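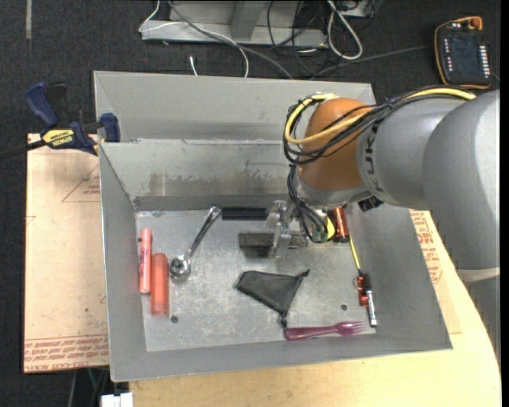

I finally finished the Boateng path, four years after I started it. I did the last section in March, from the reservoir car park over to Veltalwood, with Tharun Ramasamy for company.

It rained until lunch. The climb after the second stile is steeper than the map suggests, and the top is boggy, so we kept to the wall and lost a bit of time. The highest point is 363 metres. We ate our sandwiches there and didn't stay long.

The way down is easy, mostly farm track. The bus back from Veltalwood only takes cash after six, and we had just enough between us.

My boots need new laces and probably new soles. Next I'd like to try the coast, if Tharun can get the time off. He wants to camp. I would prefer a bed.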